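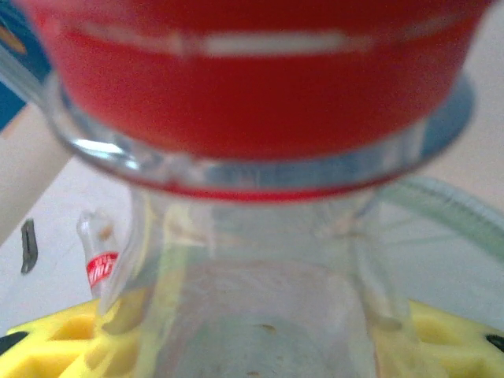 Bleddyn Hughes
Program Lead, Cokesgate Community Badminton

Progress report to the Inmont Fund, August

We're past the halfway mark of the grant and I'm really pleased with where things are. The junior sessions at Cokesgate are now full on both evenings, and we've opened a third slot at 5:30 for kids who come straight from school. 21 players have moved up from the beginner group since the last report, and eight of them have asked to try league play this winter!

Of the $3457 awarded, we have spent $1767. Most of it went on court hire and coaching hours, and the rest on nets and junior rackets with shorter shafts. The shorter rackets were Eugeniusz Dudek's idea, and he was right. The younger ones had been swinging late all spring, and their overhead clears are much cleaner now. He'd like a second set for the Jugah site, and I've put that in the plan for the fall.

Jugah itself has been slower. The hall floor was being resurfaced for most of the summer, so we ran footwork and serving drills in the small gym, where the ceiling is too low for proper rallies. The courts are marked again and we start full sessions there next month.

One change to the budget to flag — shuttlecocks. We planned on nylon throughout, but the older group plays enough now that I'd like to buy feather ones for match nights. They don't last nearly as long, and I would cover the difference from the travel line, where we've spent very little so far. Please let me know if you need that request on a separate form.

Still to do before the next report: book the coaching course for our two new assistants, settle winter court times with Dremeo, and get the league entries in.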